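食器・うつわ売買の部屋 > 梱包と発送
スレッド:Uvariの大皿、割らずに送るには

投稿者:mugicha_k
Fovtonで中古の洋食器を売り始めて二か月になります。先週、Uvariの大皿を送ったら縁が欠けて届いたと連絡がありました。返金は済ませました。
梱包は、皿をエアキャップで二重に巻いて、100サイズの段ボールに寝かせて入れ、隙間に新聞紙を詰めています。外箱に目立った傷はなかったそうです。
同じ皿がまだ手元に残っていて、このまま出していいのか迷っています。皆さんはどう梱包していますか。

投稿者:北窓
寝かせたのが原因だと思います。平皿は立てて入れるのが基本です。引っ越し業者も皿は立てます。
上に重い荷物を積まれたとき、寝かせた皿は真ん中に力がかかります。立てておけば縦の力には強いです。

投稿者:すりばち
立てるのは枚数がある場合の話ですよね。一枚だけ立てると縁の一点に重さが全部乗るので、落とされたらそこから欠けます。今回も欠けたのは縁ですよね。
私は一枚なら寝かせます。そのかわり上下に厚い緩衝材を入れて、箱の底にも天面にも皿が近づかないようにします。

投稿者:北窓
一枚でも立てますよ。底に緩衝材を厚く入れれば一点に乗るということはないです。そもそも寝かせて欠けたという相談なので。

投稿者:すりばち
寝かせたから欠けたのか、縁の保護が足りなかったのかは、これだけでは分からないと思います。エアキャップを二重に巻いても、縁のところは折り返しで薄くなりやすいです。
mugicha_kさん、縁は別に何か巻きましたか。

投稿者:mugicha_k
縁は特に何もしていません。皿をエアキャップの真ん中に置いて、風呂敷みたいに包んで裏でテープ留めです。言われてみると縁の部分は薄かったかもしれません。

投稿者:tetsubin
元運送の仕分けです。横から失礼します。
「天地無用」や「割れ物」のシールは貼ったほうがいいですが、向きが最後まで守られると思わないほうがいいです。コンベアで流れるときに横になることもあります。立てても寝かせても、届くまでには両方の向きになると考えて梱包してください。
欠けて戻ってくる食器で多かったのは箱の中で動いているやつです。封をする前に軽く振って、音がするようなら詰め足してください。新聞紙はふんわり詰めると輸送中につぶれて隙間ができます。硬めに丸めて、押しても沈まないくらいまで入れます。

投稿者:北窓
向きの話はその通りですね。両方の向きになるなら立てるか寝かせるかはあまり関係ないことになりますが、最初の向きで運ばれる時間が一番長いはずなので、私はやっぱり立てます。

投稿者:ハトムネ
緩衝材は紙派です。Nakeoのハニカム紙を使っています。引っ張ると網目が立つやつです。
値段はエアキャップより少し高いですが、縁に帯みたいに巻けるので皿には向いています。細く切って縁を一周させて、その上から全体を包みます。テープもほとんど使いません。受け取った人から捨てやすいと言われたこともあります。
ただし濡れると弱いので、梅雨から7月いっぱいは箱の内側にポリ袋を一枚入れています。

投稿者:すりばち
Nakeoは軽い皿ならいいんですが、Uvariの大皿は重いので紙がつぶれませんか。前に鉢を送ったとき、着いたら網目が全部寝ていたと言われました。割れてはいなかったですけど。

投稿者:ハトムネ
一重だとつぶれます。重いものは縁だけでも三重にしています。鉢は底が狭くて重さが集まるので、皿よりつぶれやすいと思います。

投稿者:ruba_r
Kanaanという小さい店で輸入食器を扱っているRuba Rawashdehです。日本語がおかしかったらすみません。
店では二重箱にしています。小さい箱に皿を入れて、その箱を大きい箱に入れます。間は全部の面に指の長さくらい空けて、そこに緩衝材を詰めます。二重箱に変えてから、大皿で割れたのは去年と今年を合わせて2枚です。その前はもっと多かったです。
欠点は箱が大きくなることです。一つ上のサイズになるので送料が上がります。安い皿では合いません。高い皿と、もう手に入らない皿だけにしたほうがいいです。

投稿者:mugicha_k
二重箱は考えていませんでした。Uvariの大皿だと送料込みで出しているので、サイズが上がると利益がかなり減ります。計算してみたら、梱包材も入れて手元に残るのは1116円でした。もう一枚割れたらそれで終わりですが、割れるよりはいいのかもしれません。

投稿者:tetsubin
送料込みをやめて着払いにするか、値段に乗せたほうがいいです。大皿を安く送ろうとするのは無理があります。

投稿者:北窓
Fovtonで着払いはまず売れないですよ。検索で送料込みに絞る人が多いので。値段に乗せるのは賛成です。

投稿者:糸底
梱包から少しずれますが、発送前の写真は撮っていますか。
私は以前、もともとあった小傷を輸送中の傷だと言われて困ったことがあります。それからは縁を一周ぶん撮って、高台の裏も撮って、包む途中も撮っています。出品ページにも傷の写真を載せます。

投稿者:mugicha_k
出品用に表と裏を撮っただけです。縁は撮っていませんでした。黒い釉薬の皿もあるんですが、天井の照明が映り込んで傷が見えません。どうやって撮っていますか。

投稿者:糸底
机の左右に白いボードを立てるだけでも、横からの余計な映り込みは減ります。発泡のボードなら軽くて扱いやすいです。倒れやすいので、下を金具かクリップで机に留めます。
黒くてつやのあるものは、真上の照明をつけたままだと光の筋が残ります。筋の出ている場所の傷は写らないので、向きを少しずつ変えて何枚か撮ってください。

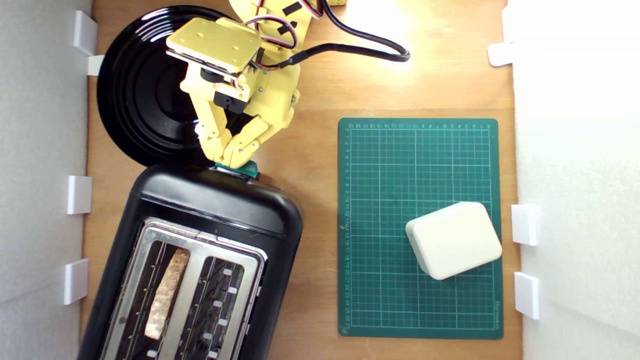
左右に白いボード。左は影で右が明るい。黒い丸のつやには上の光が弧になって出ています。

投稿者:すりばち
黒いものはこのくらい光りますね。うちは天井の照明を消して、昼に窓からの光だけで撮っています。レースのカーテンを引くと筋がぼやけます。

投稿者:糸底
昼に撮れるならそのほうが楽です。私は仕事から帰って夜に撮るので、照明を消すと暗すぎるんです。

投稿者:ハトムネ
傷を見せたいときは、わざと光を映して、その境目に傷が来るようにすると分かりやすいですよ。細かいスレは境目のところで見えます。

投稿者:糸底
それは知りませんでした。次にやってみます。

投稿者:北窓
写真があっても、補償の申請では梱包の状態を聞かれます。買った人に箱と緩衝材を捨てないでもらうよう、取引メッセージに最初から書いておくといいです。私は定型文にしています。
「破損があった場合は、箱と梱包材をそのまま保管のうえ、受取評価の前にご連絡ください」

投稿者:tetsubin
それは大事です。箱がないと話が進まないことがあります。

投稿者:mugicha_k
ありがとうございます。残りの大皿は、縁にハニカム紙を巻いて、二重箱で送ることにします。値段は少し上げます。
もう一つ聞きたいのですが、外側の箱はどこで買っていますか。近所のホームセンターだと一枚の値段が高くて。

投稿者:ruba_r
店では通販でまとめて買っています。20枚の束からです。個人の方には多いかもしれません。置く場所が必要です。

投稿者:すりばち
外箱はスーパーでもらったものでいいと思いますよ。内箱がきれいなら文句を言われたことはないです。

投稿者:北窓
外箱こそ新品がいいです。一度使った箱は角が弱っています。それに飲料の箱で届いて評価を下げられたことがあります。

投稿者:すりばち
角が弱っているものは選びません。評価は運もあるので。

投稿者:ハトムネ
束で買って知り合いと分けています。うちは月に約半分使って、残りは友人が引き取ります。畳んだまま本棚の横に差しておけるので、場所はそれほど取りません。

投稿者:mugicha_k
まずは必要なぶんだけホームセンターで買って、続きそうなら束にします。黒い皿の写真は今夜撮り直してみます。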